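I've had the Jurner record player set up in my den for two months now, and my old jazz duets albums haven't sounded this good since college! It cost me 700 bucks with the Grunport cartridge already fitted (the plain one is cheaper, but go for the upgrade if you can swing it).

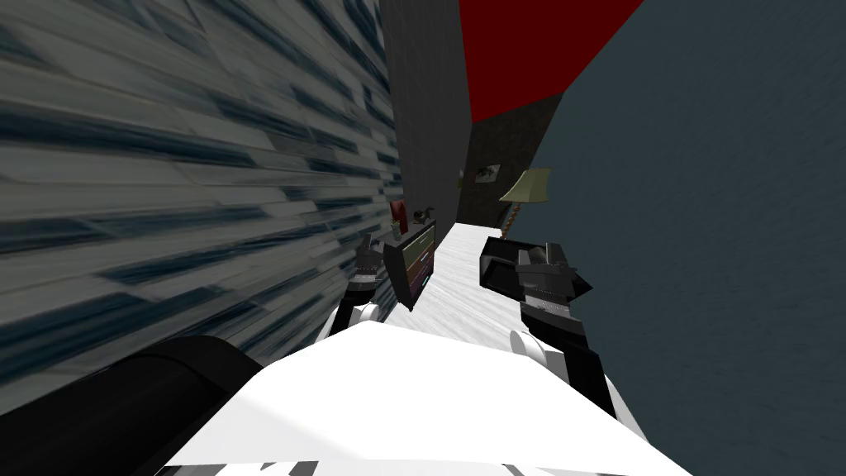 Vocals are where this thing shines. I put on a live ballads record the first night and ended up playing both sides twice, just to hear the two singers trade lines. The finish is my one big gripe. I went for glossy black, the same sort of shine as that big rounded cylinder at the lower left, and it shows every fingerprint. There's a matte one too, so get that if you have kids.

Setup took me 30 minutes, mostly fussing with the counterweight. The hum I got at first went away once I moved the ground wire. Bass is a little soft on dance records, but for singers and small bands I'd buy it again.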